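Skurine Hand Gripper Pair, reviewed after a season on the packing floor

We pack small goods at Indale, and in June the company bought two pairs of Skurine hand grippers. A packer holds one in each hand and does an ordinary job, such as putting a ball in a basket, and the recordings go toward teaching a robot arm to do it later. The price was 2953 a pair. I was one of the people asked to use them, and I had my doubts before the box was open.

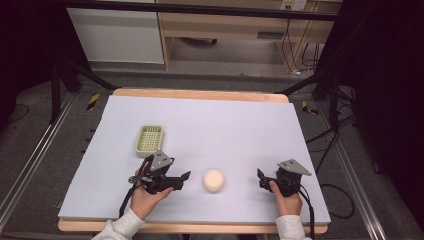
Tools & Equipment > Workplace Automation

Start with what works. The grips are easy to learn. I could close the jaws on a round item by the end of my first morning, and the metal plates on top never came loose. The foam board on the table is a good idea too, and I'd keep it even if the grippers went back.

Now the rest. Each unit has a cable, and you learn to work around it the way you learn to work around a bad knee. My bare hands are a lot faster. The target we were given was 800 recordings, and by number 18 my wrists knew all about it. Skurine's booklet calls the grip "natural" - I'd like to meet the person whose hand that was.
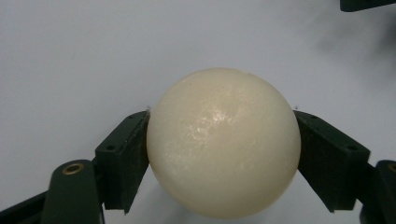

Cream ball between the gripper fingers.

Round things are where you find out how much you normally do with your palm. With two fingers you have to meet the ball near its middle, and a little high or low makes me nervous every time. The old Balton tongs we use for returns are less clever, but I trust them more.

My bigger complaint has little to do with the hardware. The sales talk said our jobs would get "lighter." So far the packing quota is the same and the recording comes on top of it. If my way of handling stock is worth copying, it should show up on a pay slip, and the Ekström line we were compared with pays extra for recording hours. We were told that would be looked at.

Would I buy them? For a training room with set hours and proper breaks, maybe. For a busy floor, no, at least until the cables are sorted out.

Two and a half stars. The half is for the foam board.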